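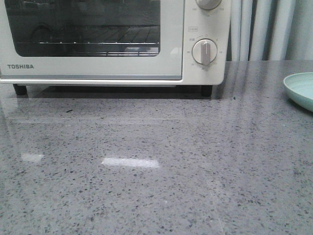 Vudura told me last night that I was healing the game wrong, and that it had been meaning to say so for 9 months. Vudura is a panther with a lute, so I took it gravely.

11th April. Patch day for Ernent, meaning a 32 gigabyte download and a login queue. I was number 600 in line, then 9, then disconnected. Ate toast. Got back in before noon and found that my healer's one good spell now costs more than twice the mana and has a prettier sparkle. The notes call this "a refreshed feel."

Ran the Mulby crypt with the guild anyway. We wiped on the second boss, the one with the bells, until the tank remembered an appointment. Liao, our guild's home server, is supposed to merge with a bigger one in October. The forum is in mourning. I've complained about Liao every week since I joined and now find I'm very attached to it.

Tried Vudura's spell order after everyone had logged off. It's better. I haven't decided when to mention this.

3 comments | 0 shares
Last updated: 11 hours ago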